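Comparing two wrist cameras on the kitchen bench
Posted 26 June 2019

The first round of this comparison, in May, used plain blocks on a flat table and told me very little. Both wrist camera placements did equally well. Mariann Győri suggested moving the whole thing into the simulated kitchen, with loose food items and real clutter, and that is what these notes cover.

The setup is one arm, one parallel gripper and the Kerekes controller at its default gains. Two mounts were tried. The low mount puts the camera close behind the palm, looking straight out past the fingertips. The high mount sits farther back on the wrist with a wider lens. Everything else is identical, including the random seeds. The scripts live in the Loterico repo under the same names as before, so the old configs will load.

Low mount

What I like about the low mount is that the palm is always in view along the bottom edge, and it never moves. It makes a good reference line. If the fingertips are not sitting just past that line, the extrinsics are wrong and there is no need to look at any numbers.

The cost is occlusion. A long object held upright covers a large part of the view, and depth behind it becomes guesswork. The baguette is the worst of the lot. The dish rack makes matters worse, as thin white wires over a pale gray floor give a stereo matcher very little to hold on to, and the stripes of light between them look like more wires. I masked the bread and ran the matcher on what was left. It still swapped wires for shadows in 29 of the trials.

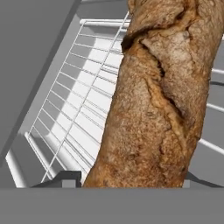

Looking down at the counter

The second problem only shows up when the wrist swings over the marble. I expected the veining to help, and in places it does, with enough branching gray lines for the feature tracker. Then a dark charcoal appliance fills most of the lower left and the tracker loses half its points. Its stepped edges are long, straight and close to parallel, so the matches slide along them.

Zoltán Oláh pointed out that the sink rim is a better landmark than anything on the counter. It is dark, speckled and round, with a white basin inside it, and even a partial arc is enough for the ellipse fit. I added it as an optional target. The pose error dropped on every run where the rim was in view, though there were fewer of those than I would like.

I also raised the feature cap from the default to 1,000. This made no measurable difference apart from the frame time, so I put it back.

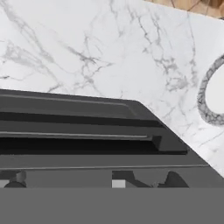 Fixed camera as referee

Neither wrist view can be trusted to score itself, so a third camera stands off to the side and watches the arm. It sees the plate, the toaster oven and the wrist together, and I use it only for checking where the gripper ended up. Placement matters more than I had assumed. My first position put the elbow directly in front of the wrist for half of each run. The current one still loses part of the cooktop behind the arm, but the wrist stays clear above it.

The three knobs on the toaster oven are handy for a quick alignment check. They are dark gray on a lighter strip and evenly spaced, and if their reprojected centers are off by more than 2 pixels I stop and recalibrate.
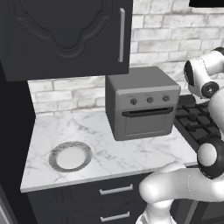
Side view used for scoring, arm over the cooktop.

Results so far: the high mount completed 36 trials without a tracking reset, and the low mount managed almost as many but with worse depth near the rack. For final approach I still prefer the low one - the fingertips are simply easier to place. The high mount is better for everything before that.

Next I want to run the same set with the Poltow gripper, which has longer fingers and should push the object farther from the lens. The Clururville lens profile also needs redoing at the wider setting, as the corners are visibly soft and I have been cropping them out in the meantime. Logs for both mounts are in the repo, in the folder with the seeds.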